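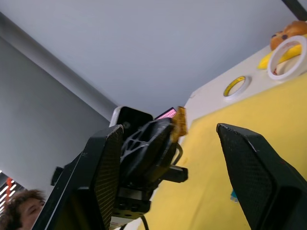 Is a clay rice pot worth buying if you already own an electric rice cooker?

I think so, if you eat rice several nights a week and don't mind being near the stove while it cooks. The rice is better, the crust on the bottom is wonderful, and the pot goes straight to the table. If you mostly want rice ready when you walk in the door, keep the electric one and spend your money on better rice.

The pot I've been cooking with is the Furukawa two-cup, the smaller one with the thick base and the double lid. I paid $90 for it in April, which felt like a lot for something I could drop. I've used it almost every night since, and I'm still a little excited each time the steam starts coming out of the top!

Before the first use you have to season it by simmering a thin rice porridge in it and letting everything cool down in the pot. The starch fills the tiny gaps in the clay. The leaflet explains this well, but it's printed on the back of the warranty card and I nearly threw it out. Plan on an evening for it, and don't plan on eating the porridge. Mine tasted like a flower pot.

After that the routine is easy. Rinse the rice, soak it for half an hour, drain, add fresh water, both lids on, medium heat. When steam is coming steadily from the hole in the outer lid, I give it another minute or so and turn the burner off. Then it sits for twenty minutes with the lids on. The clay holds so much heat that the rice keeps cooking with no flame under it, and this is the part I love, because the burner is free for eggs or greens or whatever else is going on.

The rice comes out glossy, and each grain has a bit of chew. Short grain is where it does best. Medium grain is also very good. I tried basmati twice and it was fine, though no better than what I get from a plain saucepan, so I've stopped. Brown rice works if you soak it much longer and use more water - the first batch was crunchy, the second was lovely.

About that crust: leave the heat on an extra couple of minutes and you get a thin golden layer that lifts off in sheets. A little soy sauce brushed on it, or hot tea poured over it in a bowl, and you may not care much about the rest of dinner. Go too far and it's just burnt. I've done that as well (I was on the phone), and an overnight soak took care of it.

I also have a Durkilach enameled pot in the same size, so I cooked the same rice in both. The Durkilach is tougher, you can use it on anything, and it heats faster. It also boils over unless you watch it. The Furukawa hasn't boiled over once in all these weeks. The inner lid seems to catch the foam and let it drain back down, and my stovetop is cleaner for it. That inner lid weighs 426 grams on my kitchen scale, so it stays put.

Now the things I don't like. The outer lid has a small knob that gets very hot, and you need a thick towel to hold it. The pot won't work on induction. You can't put it in the dishwasher or use soap on the inside, and it has to dry completely before you put it away or it starts to smell musty. I leave mine upside down on a rack until morning. Also, "two-cup" means two rice cups, which are smaller than regular measuring cups. It feeds two hungry adults with a bit left for lunch, and it's tight for four.

Fine lines have shown up in the glaze near the base. The leaflet says these are normal, and so far nothing leaks. What you really have to avoid is putting a hot pot on a wet or cold counter. I use a cork trivet from Fleltholm that was already in the drawer, and it fits as if it were made for the job.

For rice, my favorite at the moment is the short grain that Uro sells in the blue paper bag. It needs a little less water than the chart in the leaflet suggests, so start a spoonful or two short and see how you like it.

I'd buy this pot again tomorrow. Next I want to try it with chestnuts, and with mushrooms and a strip of kombu laid on top before the lids go on.

Last updated: May 16, 2023

Contact | Copyright 2023, all rights reserved | Back to top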